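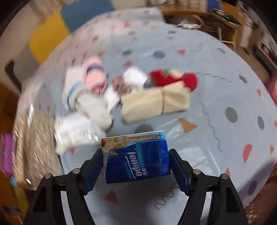

Small personal items take up more room in a day bag than their size suggests, and most of the loss comes from how they are grouped. For this project we sorted and packed the contents of one bag on a bed, using four fixed categories: paper goods, folded cloth, soft items and hard items. Paper goods go in last, upright, at the side of the bag. A pocket pack of tissues such as the blue Tempo one is a good test item, being rectangular and compact, while a folded cloth bundle with a crease across its middle has no flat side to set it against. A patterned sheet was kept as the sorting surface in all trials.

Method

Kamrul Rathnayake packed and Embla Aasen kept time. Each trial had a limit of 90 seconds. The bag, a Marikar day bag, was emptied between trials and the items were returned to one heap. Order A started with cloth. Order B started with hard items. We ran 60 trials, split evenly between the two orders.

Results

Order A finished inside the limit more often. In Order B the cloth had to be refolded to fit the gaps, and this used up the time saved at the start. Tissue packs placed early were bent at the corners in both orders.

Limits

One bag and one packer. The Orthorpe group used a larger bag, so their times should not be compared with ours.

Reading time: 4 min

Search reports Go

Comments

zarkent_2: Did you refold between trials or leave the cloth as it came out?

Embla A.: Refolded every time. It should be in the method, I will add it.

drunine: Would like to see the times per trial.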